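Two arms and a bowl of fruit

The car park at Wondthorpe was full by the time I found the place, a low brick building that used to sell tiles. Vedia has had the lease for six years. On 20th November the company opened its doors to anyone who cared to look, and the queue at reception was mostly high school students, with a few parents and a man who wanted to know whether any of it could prune a lemon tree.

Vedia builds workstations for training robot arms on household jobs. The visitors' loop takes in the machine shop, a room of spare grippers and a wall of failed finger designs, but most people went straight for the enclosure the staff call Lei. It has two arms on a shared rail, and for the open day it had been given fruit to tidy. Grapes, apples and avocados were to be sorted between the benchtop and a green dish with a wavy edge, over and over, until closing time.

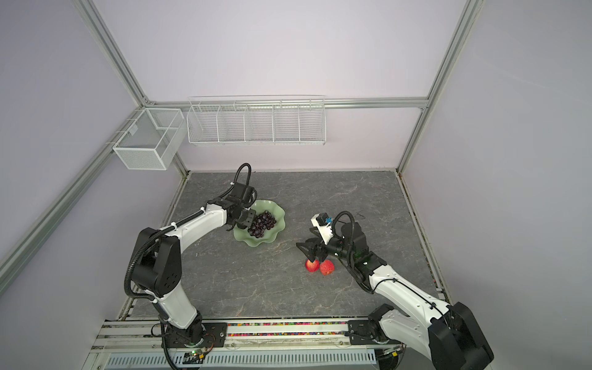 Why fruit? Because every piece is a different shape and weight, it marks easily, and a robot that can handle a bunch of grapes without bruising them has learned something useful about grip.

Benedito Batista ran the demonstration for most of the day. He trained as a fitter and came to Vedia from a cannery, where the sorting was done by air jets and the fruit took its chances. He talks to visitors while watching the arms, and he doesn't speed up for children.

The two arms work under one program, called Cuvness, which decides which arm takes which job. Early versions gave both arms the same apple. The fix took from April until the middle of winter, and Batista described it as the dullest work he has done. Each arm now declares a patch of bench before it moves, and the other keeps out. The cost is time, as one arm will often wait while the other finishes.

Grapes are the hard part. An apple is one object with a predictable outline. A bunch changes shape as soon as it is lifted, and the stem may be on the wrong side. The team has logged 1,156 attempts with grapes alone. Over the most recent batch, 80 per cent ended with the bunch where it was meant to go and no berries lost. Batista would like that to be higher before he shows it to a customer. He seemed happy enough to show it to us.

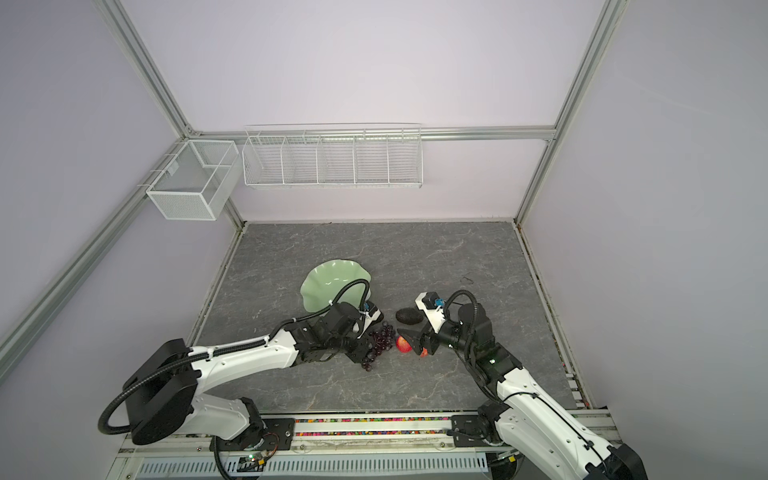 Grapes, an apple and an avocado between the grippers during the Vedia open day.

The attempts are recorded from several angles, including from cameras down near the grippers. Those recordings go back into the training, the bad runs with the good. A run that goes wrong is kept and labelled with the reason, and the labelling is done by people, at desks, in a room that wasn't on the tour until somebody asked. It was the quietest room in the building and the one I would have liked longer in. Each clip is almost 11 seconds long. The staff watch it, choose a label and move on to the next.

One of the students asked whether the job was boring. The labeller she asked said it was better than retail and went back to her screen.

Avocados came into the program late. They were added for their colour and skin, which on a dark benchtop can be difficult for a camera to pick out.

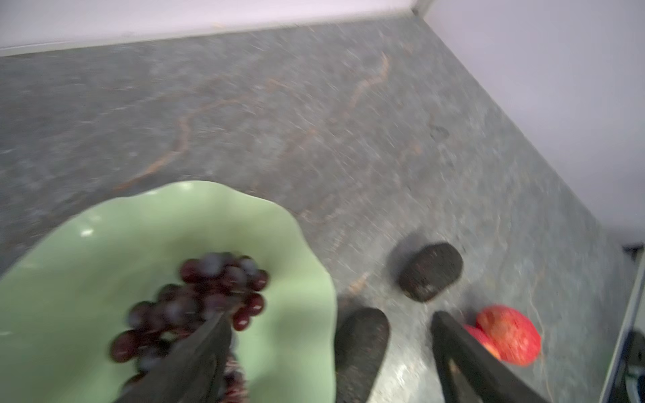
Lighting is the other half of that problem, and Vedia has spent a fair bit of money on it. The lamps in the workshop are set to one level and stay there, day and night. Batista admits a kitchen won't be so obliging. The plan for next year is to vary the light on purpose, starting with a lamp on one side, and later to move a workstation into a proper kitchen with a window.

Nothing at Wondthorpe is for sale yet. The company earns its living from contract work, mainly fitting grippers to packing lines, and the household research is paid for out of that. Asked when a pair of arms might put away the shopping in an ordinary home, Batista said he didn't know, and that he would be wary of anyone who gave a year.

The last demonstration finished at four. The visitors were offered the fruit that hadn't been used, and the man with the lemon tree took two apples out to his car.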